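Home and Daily Living > Course Books > Unit Openers
Search this title Enter keyword Go
July, by Shuzhen Xue

Chapter 8
Small Things in Round Tins

In many homes the best container was never bought as a container. It came into the house with biscuits or sweets inside, and when those were eaten the tin stayed. In this chapter we study how a family stores its small things: folded cloths, packets, wrappers that still have some use, sewing items, spare buttons. These objects are light and cheap, and for this reason they are easily lost.

The previous chapter dealt with large textiles such as quilts, curtains and bed sheets. A quilt cover has a clear place in the room, and when it is missing everyone notices. A handkerchief has no such place. It travels from pocket to drawer to bed, and after one month it may be found behind the pillow. The student should keep this difference in mind during the whole chapter.

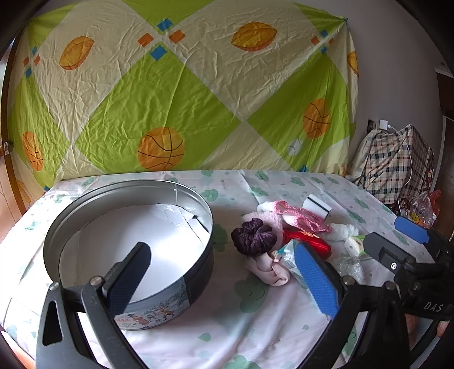
We begin with the surface where sorting is done. Many people choose the bed, and the choice is reasonable. It is wide, it is at a good height for a person who sits, and small things do not roll far on cloth. The sheet should be pulled tight before the work begins - a needle or a button can hide in one fold. A table is better for long work, but then a plain cloth should be laid on it first, so that thin fabrics do not slide to the floor.

The next matter is lining. Metal can mark pale fabric, especially in a humid season. White paper is the usual lining, and it must be changed when it becomes torn or yellow. In the Gilchrist household survey, which we will use again in Chapter 9, 800 families answered questions about storage, and 138 of them said that they line their tins. The teacher Imtiaz Siddiqui, who prepared the exercises for this unit, asks his classes to cut the paper a little larger than the base and to press it up the wall of the tin.

Folding comes after lining. A cloth with a decorated border needs more care than a plain one. Scalloped edges bend easily, and when they are pressed under something heavy they keep the bend. Fold the cloth with the border outside, flat and without pulling, and put it into the tin last. Sheer fabric should not lie next to anything with a sharp corner, and this includes the corners of packets. 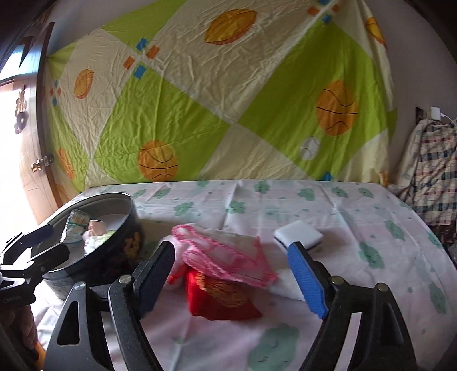

Should packets and fabrics be kept in the same tin?
It is better to separate them, but in a small home one tin can serve for both if the packets stand at the side and the cloths lie flat on a sheet of paper.

Terms you will meet in this chapter are lining, scalloped edge, sheer, flat fold and mixed storage. Each is explained where it first appears in the lessons, and the full list is at the back of the book. The reading passage, "The Clirlow Tin," is 2,000 words long and should be read at home before the first lesson. While you read, mark every object that the grandmother takes out of the tin, and write beside it where you would keep it in your own room.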